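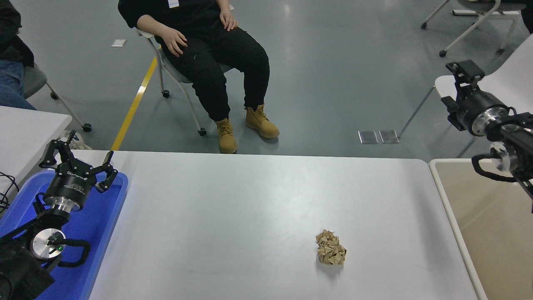 Student Project Report: Ticket Pricing in the Plivora Cricket League

Our group looked at how a small franchise league sets its ticket prices and whether cheaper seats bring more people in. We picked the Plivora league, which plays 18 league matches each season at a few shared grounds. Two of its teams, Feltero and Hisik, publish their gate numbers, so we used those.

Both teams play at Paracha Ground, which holds 3,000 people. Feltero charges one flat price for every match. Hisik charges less for afternoon games and more for evening ones. We entered the attendance for each home match in a spreadsheet, along with the start time and the opponent.

Hisik filled 70 percent of its seats over the season, and Feltero did a little worse. Most of the gap came from the afternoon games in May. Evening crowds were nearly the same for both teams, even though Hisik's evening tickets cost more.

We could not separate price from results. Hisik won more often early on, and that may have helped its crowds. We also had no data on free passes, which both clubs give to local schools. A second season of numbers would help with the first problem. The spreadsheet is attached as Appendix 2.

Filed under: Student Work, Sports Management

Contact | Copyright Department of Sports Management | Back to top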